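We use cookies to keep this site working. Accept all | Manage settings

Gripper keeps missing the bearing on our teardown task

Stela Moldovan
Our college robotics club has a motor teardown project due in February. The arm has to pick up a small bearing and set it to one side of the mat. Over 25 tries it managed two clean picks. The rest of the time one finger touches first and pushes the bearing away. Same program every time, and the bearing starts in the same spot.
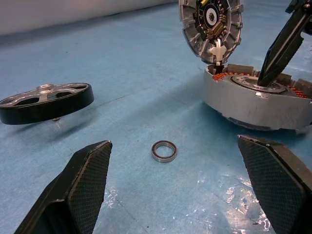
Wrist camera view, bearing between the fingers, open motor at upper right.

We've already re-zeroed the arm. Any ideas?

Jérémie Aubert
Sounds like your tool centre is off to one side. Jog down slowly over the bearing and see which finger touches first, then shift the offset half a millimetre at a time. We had the same fault on our Sandu project and it took almost 27 small changes. Slow the closing speed as well – ours was far too quick for small parts. Check the height last.

Tolera Kahsay
Could be the mat. Try a different one?

Liliana Bianchini
Agree with Jérémie on the offset. I'd also wipe the grip pads and the mat, as dust makes a thin ring slide. Write down each offset you try, or you'll end up repeating them.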